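Speaker notes — sorting table session, Lahlou community room, March 27, 2026

Start without the slides. Ask people to think of the last drawer they emptied onto a bed or a table. Wait. Then say that the drawer is the subject of the next half hour.

Slide 2. The Andemari method, short version. Cover the table, spread things out with space between them, pick up one thing at a time, decide, move on. Say clearly that the cloth matters. On a bare top, balls roll and bottles slide. A soft cover holds things where you put them and it is quieter for a group.
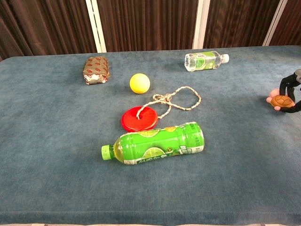

Five minutes is enough for a first round. Most people want to group things before they have looked at them, food with food and toys with toys. Ask them to hold off. A bottle on its side takes up more room than people expect, so leave a gap next to it. Rope goes down last and gets its own patch of table — it catches on everything.

If someone asks about sets for schools, the Idanlow box has 557 pieces and is too much for one table. Half of it will do.

Slide 3. Odd items. Every household has a few things that fit no group. In the Asalano workshops we stopped making a "misc" pile in May and started asking one question: where would you look for it first? That is where it goes. Pause here, people write this down.

Wrapped things slow a group down more than anything else. Rule for today is that they stay wrapped and go to one side.

Slide 4. Handling. Pick the thing up before deciding. Pointing doesn't count. Soft toys take longest, so allow for that and don't rush anyone.
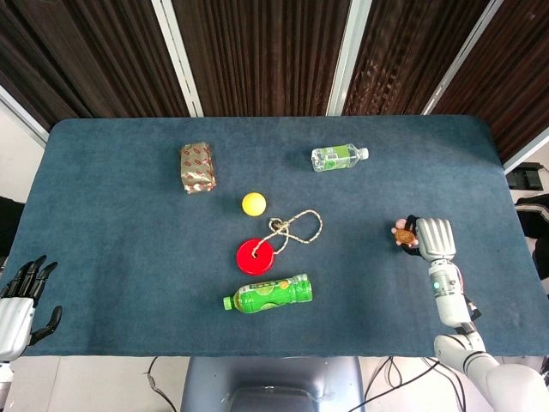

Sorting table with plush toy picked up; ball, bottles, rope and wrapped box still on the cloth.

Questions, then the practical part. Two tables, same rules at both. Handouts are by the door. Remind them to put the cloths back folded, nap side in.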